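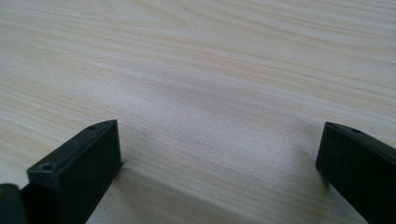 By our schools correspondent | April 14, 2018 | Clubs and Societies

The Rellum robotics club has a gripper with two black fingers, a nice pale wooden table to use it over, and 12 members with firm views on how it ought to be held.

The club meets in the old library at Buron School and is getting ready for the Kragh Cup later this month, in which teams must move eight wooden eggs from one tray to another without cracking the judges' patience. The entry, named Onik after a long argument, cost £96 in parts. Most of that went on screws, several of which are still at large under the radiators.

Last year's team finished eighth. There were eight teams. Members describe this as a solid base to build on.

Practice is open to parents, who are asked not to offer advice.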